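Chapter 4
Pin Tumbler Locks and Key Control

A lock shop gets two kinds of calls. Someone is locked out, or someone wants to know who else can get in. This chapter deals with the second kind.
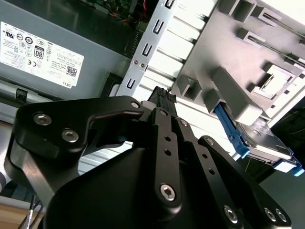
Start with the cylinder. Each cut on the key lifts a pin stack to the shear line, and the plug turns when all the stacks line up. A master-keyed cylinder has extra pins, so more than one key will work – handy in an office building, but harder to keep track of.

Wael Mansour's records for the Woniton building list 240 keys issued and 213 returned. The other 27 decided the job: every cylinder on that master was rekeyed.

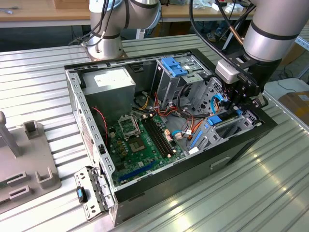 Rekeying keeps the lock body and changes the pins. Section 4.1 covers pin sizes and the use of a key gauge. Section 4.2 shows how to set up an issue log.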